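Clearing Up After Lunch: a small project on tables
by Itzel Olvera, Home and Community Studies, Rustden

I handed in my proposal with a grand title about domestic habits, and my tutor So-yul Sung crossed most of it out and wrote "so, clearing the table?" in the margin. Fair enough! What I wanted to know was what people reach for first when a meal is over, and whether it makes any difference which things they have to move. I used one white table and a mixed lot of lunch things – fruit, bowls, a plate.

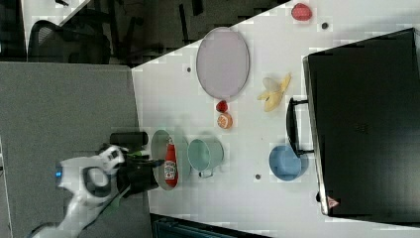
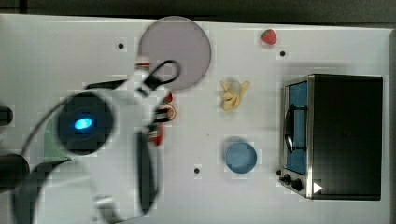

Figure 1 (two views). The white table with the plate, the peeled banana, a strawberry and the light blue bowl.

I should say something about the food first. Tincuța Hodoroagă, who shared the write-up with me, thought we ought to have a proper cooked lunch, but fruit is easier to sort into "keep" and "bin" and I didn't fancy scrubbing gravy off everything. The peeled banana was the one people had opinions on. Is it rubbish? Is it somebody's pudding? I never told them, and I noted down whatever they decided.

The ketchup lying in its shallow bowl was the other good one. Some people took bowl and bottle away together as if they were one object, and others lifted the bottle out and then stood there holding it, looking for a cupboard. Rodrigo Esteban put it back in the bowl twice.

What I found, in short, is that the plate goes early. It takes up a lot of room and people like to see the space come back (Rodrigo's words were "now I can think"). Small things get put inside bigger things, so the light blue bowl ended up as a sort of tray for strawberries more often than I'd guessed. Big things were mostly worked around. With the toaster oven on the table people tidied up to it and stopped, and the large black bag got much the same treatment, though a few did shift it by the handle.

I had planned to time everybody, and I gave that up on day 2. People chat while they clear up, and I was chatting back, so the times said more about me than about the table. My notes came to 2,598 words before I'd typed up a single conclusion, which Tincuța says is a record for our year.

If I did it again in March I'd add cups with something still in them, and I'd ask people afterwards why they picked the order they did. I only thought of that on the bus home.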